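## Counter outlets and small heating appliances

A kitchen counter circuit has a fixed budget. Add up the wattage on the rating plates before deciding what plugs in where. The plate is usually on the underside or the back, and if it lists only amps, multiply by the supply voltage.

Work out which outlets share a breaker. Switch one breaker off, test each outlet with a lamp, and write the result on a strip of tape inside the panel door. Outlets on opposite sides of a sink are often on the same circuit.

- Run one heating appliance at a time per circuit. A 700 watt appliance leaves room for a blender. Two large ones generally do not fit.
- Do not use an extension cord or power strip with anything that toasts, boils or bakes.
- Replace an outlet that no longer grips the plug. A loose contact heats up under load.
- Press the test button on GFCI outlets every month. If the outlet stays live, replace it.

Crumb trays need emptying more often than most manuals suggest. Unplug, let the appliance cool, slide the tray out and brush it dry. Baked-on grease comes off with a paste of baking soda and water left on for 2 hours. Rinse and dry the tray fully before it goes back.
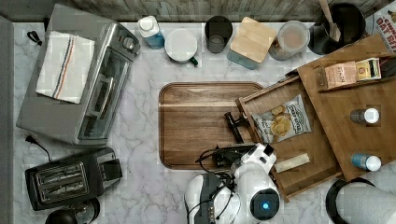 Cords should lie flat and clear of hot surfaces, with no tight bends near the plug. Coil the excess loosely and hold it with a hook-and-loop strip. Wire ties cut into the jacket over time. A cord that is stiff, shiny or discolored near the plug is finished, and tape is not a repair.

Stone counters tolerate heat unevenly. Put a cork or silicone mat under anything that runs hot underneath, and wipe up lemon juice or vinegar at once if the stone is marble.

Revised in January. Corrections to Gordon Chan.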